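ok teleop day at Brasano. fan + lamp task, me on the leader arms, everything driven by hand. goal for today is 106 clean demos, we'll see

lamp stays put, it's just there to be in the way. the fan is the actual job. my wrists already hate me
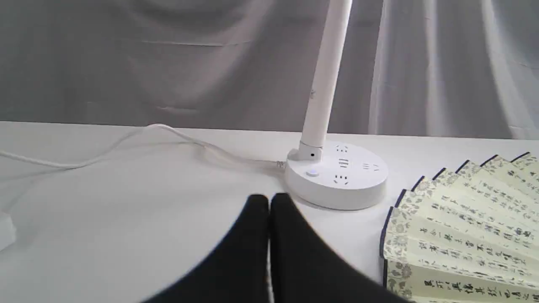
wrist cam view, fan open on the right

thing I keep relearning – go slow at the grasp and fast everywhere else. if I hesitate mid-air the policy learns to hesitate mid-air. last batch had so much dithering in it we tossed the lot

also swapped the foot pedal for a button on the handle. 2 hours of soldering, so worth it
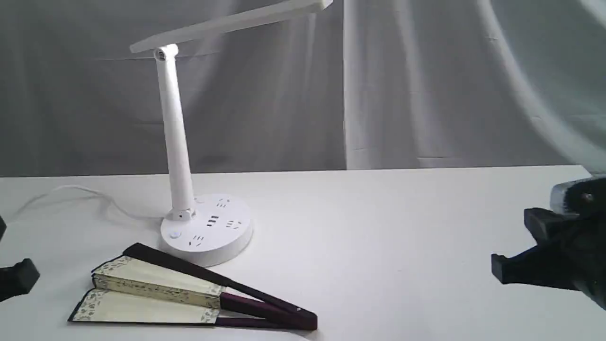 Tumaini Mussa replied: do you keep the ones where you miss and regrasp? we threw ours out at first and the arm just froze up any time it slipped

yes!! keep them. if the recovery is clean it goes in. if I flail it goes in the bin. Vilgot wants a seperate tag for those so I'm tagging as I go
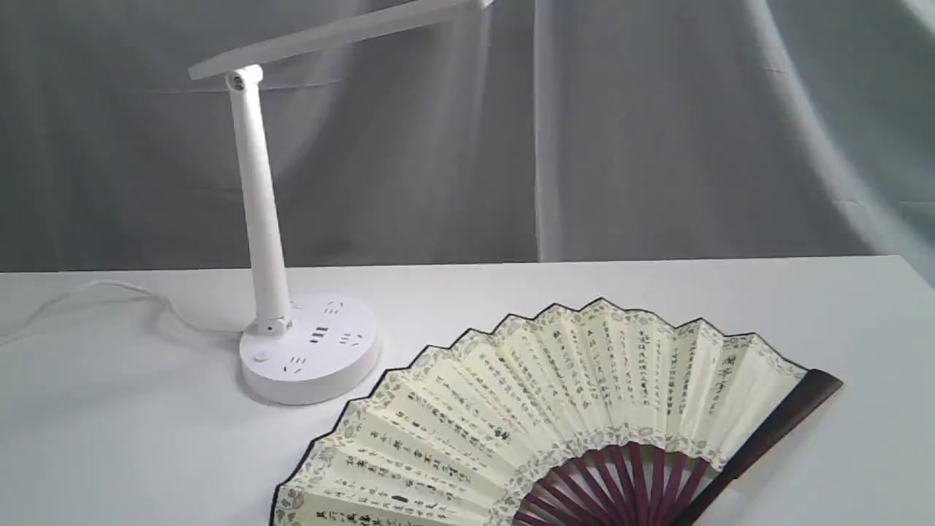 Start poses are my other headache. Left alone I reset to the same spot every time and then the model only knows that one spot. So now I nudge stuff between runs. With the fan spread wide and its corner this close to the lamp base I have to come in from the far side, wich is a pain on the leader arms but good data

4 more then lunch. Ebbe is taking the afternoon shift, be nice to the pedal guy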